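Forum > Travel Talk > Hotels & Lodging
Topic: Norkside hotel "green stay" discount, is it real?

yan_commuter
Saturday, November 30, 2024

Booked four nights at the Vemamlow in Norkside. They offer a discount if you skip housekeeping. My total came to $287 with it. Has anyone checked whether the price without it is any different? I have my doubts.

brostilent67
I stayed there in October and checked. The regular rate on the phone was $236 and the "green" rate online was $236. Same room, same dates. So you give up clean towels and save zero.

parkinglotpete
That's one booking. Rates move all day long. I got $40 off at the desk and it showed up on my bill.

brostilent67
$40 off what, though? Did you see the starting number before they told you about the discount?

parkinglotpete
No, but a bill is a bill.

yan_commuter
That's my problem with it. Anybody can take $40 off a number they just made up.

mapleleftovers
My gripe is the cards. You have to put one out every morning or it doesn't count. I missed a day and lost the whole thing.
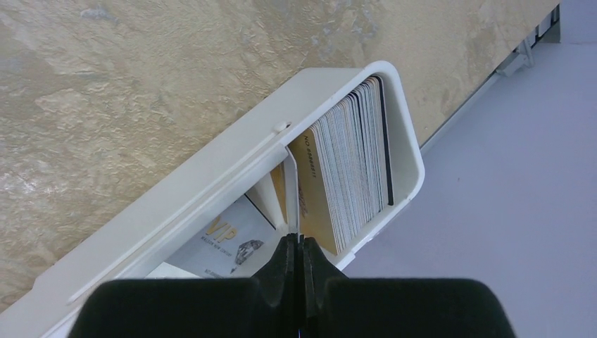

White card dispenser on the wall.

parkinglotpete
The rules are printed on the confirmation. You missed a day, they didn't trick you.

mapleleftovers
Page three of the confirmation, in gray type. Sure.

brostilent67
Call and ask for the rate with full housekeeping, in writing. If they won't send it, you have your answer.

yan_commuter
Will call Monday. Not expecting much.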